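My sleep score goes to court (sort of)

So I've been putting off writing this one, partly because it's dull insurance stuff and partly because I didn't want to jinx it. But the claim closed in July and I can finally talk about it without my lawyer giving me the look.

Quick recap if you're new. A delivery van backed into my car in a parking lot, pretty slowly, and I walked away thinking I was fine. I was not fine. My neck went stiff that night and stayed that way for months, and the thing that really wrecked me was the sleep. I'd drop off, roll over, and be wide awake at 3 a.m. listening to the fridge hum.

The van company's insurer was polite about the car and very doubtful about me. No broken bones, nothing on the scans, so as far as they were concerned I was a person with a dented bumper and a sore neck. How do you prove you're tired? I'd told my doctor, sure, but "patient reports poor sleep" on a form doesn't look like much.

Daithí Fahy, who handled the claim for me, asked in our second meeting whether I had anything written down. A diary, texts, whatever. I said no, and then I remembered the ring. I'd been wearing a Temolport sleep ring since well before the accident, mostly because my cousin got a new one and gave me the old one. I'd never looked at the numbers much! I just liked the little moon that showed up in the app when I'd had a good night.

I can't tell you how many moons I had before the van. After the van, hardly any.

Getting the data out was its own adventure. The app will show you a pretty chart, but a chart on your phone is not what anyone wants in a legal file. I had to ask the company for a full export, prove I was me (twice), and wait. What showed up was a spreadsheet with 2616 rows, and I had no clue what half the columns meant. There was one called "restlessness index b." What happened to a?

Daithí sent it to Rónán Coughlan, who does nothing but read this kind of data for a living, and he boiled it down to something a normal person could follow. He used 377 nights in all. 168 of them were from before the accident, and the rest came after. He laid the two stretches side by side and you could see the drop right where you'd expect it, on the night of the parking lot. 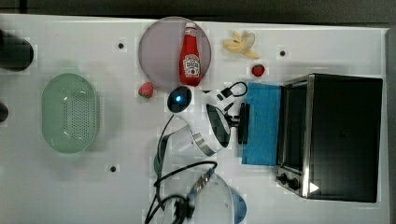

Banana, strawberry, ketchup. Dinner is served.

I thought that would be the end of it, and of course the insurer had questions. Some of them were fair, too. Could they be sure I was the one wearing the ring? Was it loose? Had I changed jobs, or started drinking more coffee, or gotten a puppy? (No, no, and I wish.) They also wanted the whole export, with every column, and that was the part I really didn't like.

Because it turns out I'd been carrying around a lot more than sleep. The export had my resting heart rate, my skin temperature, and every nap. It had a weekend when I'd told my mother I had the flu and very clearly did not have the flu. None of it had anything to do with my neck, but once you say "look at my data," the other side gets to ask how much of it they can look at. Daithí pushed back and got it narrowed down to sleep times and wake-ups, which felt a lot less like handing over my diary.

Rónán was careful about what he'd say, by the way. He told me the ring is decent at knowing when you're asleep and pretty shaky on what kind of sleep it is, so he left all the deep-versus-light stuff out of his report. I was a little disappointed, as my deep sleep looked terrible and I was kind of proud of how terrible. He said that was exactly the piece the other side would go after first.

We never got in front of a judge. There was a long phone call, then a shorter one, and then a number I was okay with. I can't share it, and it's not buying anybody a boat. Was it the ring that did it? Daithí thinks it helped, along with the doctor's notes and the physical therapy records. I'd been going to PT every week like a good girl and that counted for plenty.

A few of you have asked what I'd do differently. I'd download my data every few months, for one, and keep it somewhere that isn't my phone. I'd read the privacy page before an accident instead of after. And I'd talk to the lawyer before sending anything to anyone, even if the person on the phone is super nice about it.

I'm still wearing the ring. My neck's mostly good, except on long drives, and I got two moons last week. If you've used your own tracker in a claim, leave me a comment, I'd love to hear how it went (and if you know what restlessness index b is, please, I'm begging you).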